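Idesbridge Parish Recipe Cards – README

Contents of this folder

The collection holds 1,128 handwritten recipe cards typed up as plain text, one file per card. Of these, 1,068 are complete. The rest have a missing line or a word that could not be made out, and are kept in a separate folder called partial.

The cards came from kitchen drawers and church sales in Idesbridge and the villages towards Praltau. Most are in English. A small number have notes in a second hand, and these are typed at the end of the file under the heading NOTES.
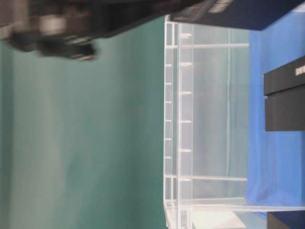
File names

Each name is made of the card number, the type of dish and a short title, joined by underscores. There are 7 types of dish: soup, meat, fish, bread, cake, preserve and other. Puddings are filed under cake, steamed ones included. Chutney is under preserve.

Spelling and measures

Spelling is left as written, so you will find "rasins" and "brocolli". Search for the usual misspellings as well as the right ones. Ounces, pints and gills have not been converted. Where a card says only "a cup", the file says the same – please don't guess at a size when sending corrections.
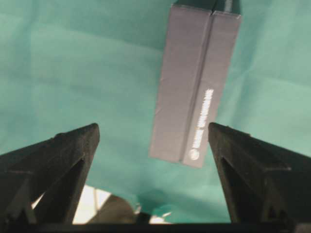
Oven settings are copied as they stand. Many cards say "moderate oven" and nothing more.

Known problems

Cards copied from the same printed leaflet appear more than once, often with small changes in the sugar. These have been left in. The plum jam cards from the Besnard set have two numbering schemes, and the older one is given in brackets on the first line.

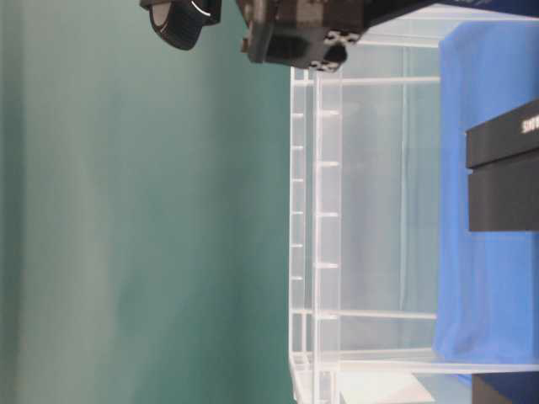

Changes

Version 4, November 26, 2019. Added the Undska bread cards, moved pickled eggs from other to preserve, and fixed the line endings in the soup files. The next update is planned for September.

Use

Free to copy and print for any purpose. None of the recipes has been tested, and some of the bottling methods are no longer thought safe.
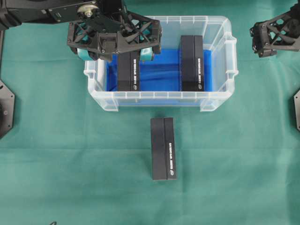 Two black boxes upright in a clear plastic bin with a blue liner.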